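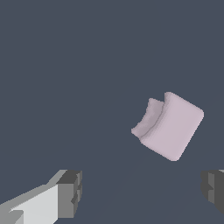

How to wash, dry and fold cloth nappies

Cloth nappies are less work than most people expect once there is a routine for them. The routine below suits flat and prefold cotton nappies used with a separate waterproof cover. Pocket nappies and all-in-ones can go through the same wash, but they take longer to dry and need a cooler line in summer, so check the label.

What you need

24 to 30 flats or prefolds for full-time use, fewer if you use disposables overnight
Six waterproof covers in the size your baby is now
A dry pail with holes in the sides, or an open-weave basket
A small pail with a lid for very dirty nappies
A mainstream laundry powder
Snappi-type fasteners or nappy pins
A clothes line or airer

Don't buy everything in newborn size. Covers with rows of snaps will usually see you through several months, and flats can be folded to fit any baby.

Before first use

New cotton has natural oils in it that stop it absorbing properly. Wash flats three times and prefolds six times before you rely on them. They don't need to be dried between washes. Unbleached cotton takes longer than bleached. To test one, pour a little water on it. If the water beads and rolls off, it goes back in the machine.

Prefolds shrink and quilt up a lot in these first washes. A prefold that looks far too long out of the packet is probably the right size.

Storing dirty nappies

Store them dry. Soaking in a bucket was standard in our mothers' day, but it wears out elastic, smells terrible by the second morning and is a drowning risk once the baby is crawling. Rinse wet nappies under the tap, wring them out and put them in the open basket. Air moving around them keeps the smell down.

For solids, scrape or spray into the toilet first. A hose attachment on the cistern costs less than a box of disposables and will save you a lot of scraping. Breastmilk poo will wash out without this step, though I still rinse it. Overnight nappies get a thorough rinse in hot water first thing in the morning because the ammonia builds up while everyone is asleep.

The wash

Step 1. Run a pre-wash every day, or at the very least every second day. Use a short cycle with half a dose of powder. Forty minutes is long enough in most machines. Set it to 40 degrees if you can, or 60 if there are overnight nappies in the load.

Step 2. Take the pre-washed nappies out and put them in a clean, dry basket. They will keep there for two or three days until you have enough for a main wash.

Step 3. Load the main wash. A front loader should be about three-quarters full when the nappies are wet. Too few nappies and they slosh around without rubbing against each other. If you're short, bulk the load out with small things like singlets, face washers and bibs. Leave out towels and sheets, which wrap around everything else.

Step 4. Add a full dose of powder for a heavily soiled load and run a long cycle at 60 degrees. Expect it to take two hours or more. The "eco" setting on many machines uses too little water for this job, so pick the cottons cycle.

Step 5. Check them as they come out. They should smell of nothing much. A strong perfume smell can mean too much detergent is left in, and a barnyard smell means too little was used.

In a top loader, the nappies should be covered by the water but still moving freely. Have a look halfway through. If they are packed down and not turning over, take a few out.

Skip fabric softener altogether. It coats the cotton and makes it repel water. The same goes for wool wash and soap flakes. Vinegar in every rinse is often suggested, but it can perish the elastic in covers.

Drying

Flats are one layer thick and will dry on the line in a couple of hours on a decent day. Hang them by one edge, overlapping the corners so that two share a peg. Prefolds take most of the day. In June I bring them in at four o'clock, before the damp settles, and finish them on an airer near the heater.

Covers should be hung in shade, with the waterproof side facing in. Hang anything with elastic so the weight isn't pulling on the elastic. Drape it over the line lengthwise instead.

Line-dried cotton can be stiff. Scrunch each nappy between your hands a few times before you fold it, or give the load ten minutes in the dryer on low.

Stains that are still there after a good wash will generally fade in the sun. Put the nappy out damp, stain side up.

Folding

Pad fold. Fold the flat in half, in half again, then into thirds. Lay it inside a cover. There are no pins involved and it is the quickest fold to teach a grandparent. It does not contain a runny poo very well.

Angel wing, for prefolds. Lay the prefold flat. Fold the bottom half in along the two stitched lines so it makes a narrow strip, and leave the top half open as wings. Put the baby on top with the wings at the back, bring the strip up between the legs, wrap the wings around the front and fasten.

Kite fold, for flats. Lay the square out as a diamond. Bring the left and right corners in to meet along the middle so you have a kite shape. Fold the top point down, then fold the bottom point up as far as you need for the length. Adjust that last fold as the baby grows.

For nights, add a folded flat as a booster inside whichever fold you use. Bamboo boosters hold more than cotton but dry slowly.

Common problems

Leaks at the legs: the cotton is poking out past the cover. Run a finger around each leg and tuck it in.

Leaks at the front on a boy: point everything down and fold the extra thickness to the front.

Red skin: change more often first. If it keeps up, add an extra rinse and cut the powder back slightly. See your child health nurse if it hasn't cleared within a few days.

Ammonia smell as soon as the nappy is wet: the main wash isn't cleaning well enough. Go back to Step 3 and check the load size before you change detergents.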